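Kaso Mileage Recorder for Company Vehicles

Supplied by Halano
Product reference: Kaso 13
Page last revised: 2020-12-14

Overview

The Kaso mileage recorder is a small unit that is fitted inside a car or light van and keeps a record of every journey the vehicle makes. It is intended for firms whose staff use company vehicles for both business and private travel, and who must be able to show how the distance was divided between the two. It may also be used in a private car where the owner claims a mileage allowance from an employer.

The recorder notes the start time, the end time, the distance and the driver's choice of business or private use. It does not calculate tax, and it does not send returns to any authority. Its purpose is to give the person who prepares the figures a complete and readable log, so that the work does not depend on fuel receipts and memory at the end of the year.

Each unit holds up to 645 journeys before the oldest entry is replaced. For a vehicle used on ordinary working days this is normally enough to cover several months, but customers are advised to collect the records at the end of each month and to keep a separate copy.

The unit

The Kaso recorder draws its power from the vehicle and switches itself on when the engine is started. It is fixed under the dashboard, within reach of the driver's left hand in a right-hand-drive vehicle, and is held in place by a bracket supplied in the box. There is one switch, with two positions. The upper position is for business travel and the lower for private travel. A small lamp shows which has been chosen. If the driver does not touch the switch, the journey is recorded under whichever use was last selected, and the entry is marked so that the office can check it later.

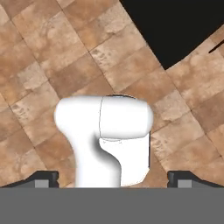 Opening the recorder is seldom necessary and should be left to the fitter, who will need to do so only when the internal battery is changed. The case is made in two halves which meet along a single join. Customers who have not seen one before may compare it with the housing at the top of the white robot arm in the rendering, which has rounded ends and a thin dark seam running vertically through its middle. The Kaso case closes on the same principle, although it is much flatter, and the join is covered by a numbered paper seal. A broken seal does not stop the recorder from working, but it will be noted when the unit is returned for service and the records made after the last inspection may be questioned by an auditor.

The internal battery keeps the clock running when the vehicle is not in use. It should be changed every two years, or sooner if the vehicle is laid up for long periods. The lamp flashes when the battery is low. Records already held in the unit are not lost when this happens, but new journeys will be entered without a time until the battery has been replaced and the clock set again.

Collecting the records

Records may be collected in either of two ways. The first is by cable, using the lead supplied and any office computer. The second is by means of the Dosska reader, a hand-held unit which is sold separately and which can collect from several vehicles in turn before it is taken back to the office. The reader is recommended for firms with more than five vehicles, and for those whose vehicles are kept at more than one site.

Whichever way is used, the records are saved as a plain table which can be opened in any common spreadsheet program. The columns are as follows:

Vehicle
Driver number
Date
Start time
End time
Distance in miles
Business or private
Entry marked for checking (yes or no)

Customers have sometimes asked whether place names can be added. The recorder does not hold a map and does not follow the position of the vehicle. This was decided at the design stage, after discussion with drivers, and there are no plans to alter it. Where a firm needs the purpose and destination of each journey, a column may be added to the table by hand. A blank journey sheet for drivers is included in the box and further copies can be printed from the same file.

Said Ouali, who is responsible for product support at Halano, asks customers to note that the driver number must be set before the first journey. A recorder that has left the box without a driver number will record under number 0, and these entries cannot be renumbered afterwards.

Shared vehicles

A pool car or shared van may have up to 13 drivers registered on one recorder. Each is given a key tag, which is held against the front of the unit after the engine is started. The lamp will show green when the tag has been read. If no tag is shown within the first minute, the unit gives a short tone, repeats it once, and then enters the journey as unassigned.

Firms that operate shared vehicles should name one person to hold the spare tags and keep the list of drivers up to date. A tag that has been lost can be cancelled at the next collection. Until that has been done it will continue to work, and any journey made with it will be entered against the person to whom it was issued.

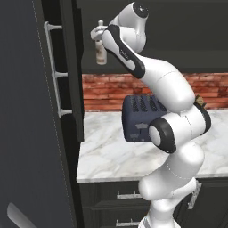
The list of drivers should be reviewed whenever a member of staff joins or leaves, and in any case before the year-end figures are prepared. Removing a driver from the list does not remove that driver's past journeys. These stay in the table under the old number, which should not be given to another person in the same year.

Fitting

Fitting must be carried out by a garage approved by Halano. The work is done in a single visit and the vehicle can be driven away as soon as the unit has been set and tested. The fitter will take the vehicle on a short measured drive and will adjust the recorder until its distance agrees with the measured one. A fitting certificate is then issued, and should be kept with the vehicle's other papers.

If the tyres are later changed for a different size, the recorder must be adjusted again. Tyres of the same size as those removed make no difference for this purpose. A recorder that is moved from one vehicle to another must always be adjusted, even where the two vehicles are of the same model.

Leased vehicles may be fitted, but the written agreement of the leasing company is needed beforehand. Our office can supply a one-page letter for this purpose – it sets out how the unit is fixed and confirms that it can be removed at the end of the lease. Removal leaves two small screw holes under the dashboard. Some leasing companies make a charge for these and customers should ask before the work is booked.

Accuracy and limits of use

The recorder measures distance from the turning of the wheels. Small differences between its figures and the vehicle's own mileometer are to be expected and are not a fault. Where the difference grows from one month to the next, the unit should be returned to the fitter for inspection.

The Kaso recorder is suitable for cars and light vans only. It must not be used in place of the recording equipment required by law in heavier goods vehicles or in passenger vehicles. It is not suitable for motorcycles. Electric and hybrid cars can be fitted, provided that the order states clearly which kind of vehicle it is, as a different power lead is supplied.

Changes to the current model

The present version replaces the one sold until October. The switch is now stiffer, following reports that it could be moved by a driver's knee, and the lamp can be dimmed for night driving. The bracket has not been changed, so a new recorder will fit where an old one has been removed. The earlier version was known in our catalogue as the Taipe. Batteries and leads for it remain available, but its key tags are no longer made, and tags for the present model will not work with it.

Ordering and enquiries

Orders are accepted from firms and from private customers. Please state the make and model of each vehicle, the year in which it was first registered and the number of drivers who will use it. Prices are given on request and depend on the number of vehicles.

Sales: Maribel Henao
Fitting and approved garages: Yeison Yupanqui
Product support: Said Ouali
Leasing letters and certificates: Yung-ching Chow

Replacement certificates are issued only to the registered keeper of the vehicle. Requests should give the number printed on the paper seal.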